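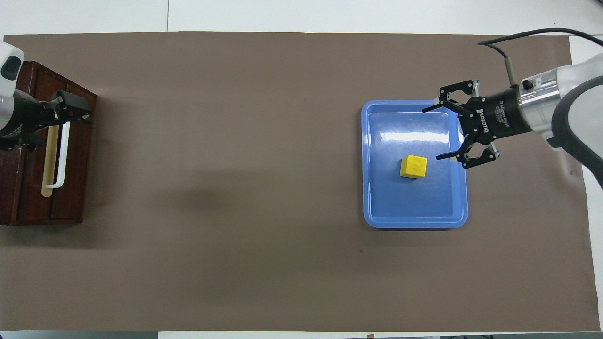
How does a beekeeper know that a colony is ready for winter?
"You lift the hive a little from behind, with one hand," says Mwangi Nyamweya. "If it feels nailed to the floor, they have enough honey."

He keeps 13 hives on a slope near Trullard, and in October he visits them all before breakfast. The light ones get sugar syrup. He learned this from his uncle, who never weighed anything – and lost 7 colonies in one bad year.

"After that he bought a scale," Nyamweya says. "But I still lift first. The scale I use when I have a doubt." He sells his honey in Meireles, and keeps the darkest jars at home.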